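Home | Articles | Work and Industry | Automation | Contact

Automation at the Wevbridge packing works

By Zübeyde Gündoğdu
15/07/2018

Print this page | E-mail this page

The Wevbridge packing works is a glassware packing and dispatch site run by Mathur, a supplier of jars and small containers to food makers and laboratories. It employs 400 people on three shifts. The works is known locally for the gradual automation of its packing hall, which changed most of the jobs on the floor without closing any of the main departments.

Background

Until the change, jars were lifted from trays and placed in divided cartons by hand. A packer on the day shift was expected to handle 2,000 jars, and the night shift worked to the same figure. Sore wrists and shoulders were the most common reason for absence. Mathur bought its first packing line from Plillard, a maker of carton machinery, and placed it at the north end of the hall. The target for a line position is now 3,000 jars a shift.

Changes to jobs

The line took over the standard round jars. Odd shapes, small orders and returns stayed with hand packers, who were moved to a separate bay. Former packers were offered training as line minders, a post with a higher hourly rate but fewer breaks taken in company. By May, 657 training days had been recorded across the site.

Opinion among the staff was divided. Older packers welcomed the end of heavy lifting — several had asked for lighter duties before — while others complained that minding a line was dull and that the noise made talk impossible. The works council, Cistow Bench, obtained an agreement that no one would be moved to nights as a result of the new machines.

Teaching by demonstration

A later stage concerns the jars the line cannot handle. Staff show the required movements themselves, using hand-held grippers, and the recorded movements are used to train robot arms.
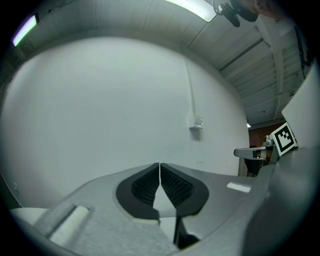
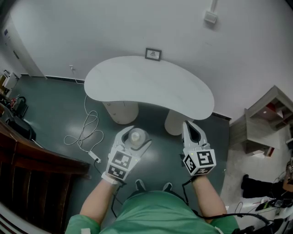
Demonstration work is counted as skilled work at Wevbridge and paid at the line minder's rate. Sessions are kept short and staff may return to the packing bay on request. Picking up a small clear glass jar with two curved fingers, one on either side, calls for a different touch from using the bare hand, and experienced packers were at first slower than newcomers. The agreement with the council states that recordings may not be used to measure a worker's speed. It does not settle who should be paid when a recorded movement is used at another site, and talks on that point continue.

Print this page | E-mail this page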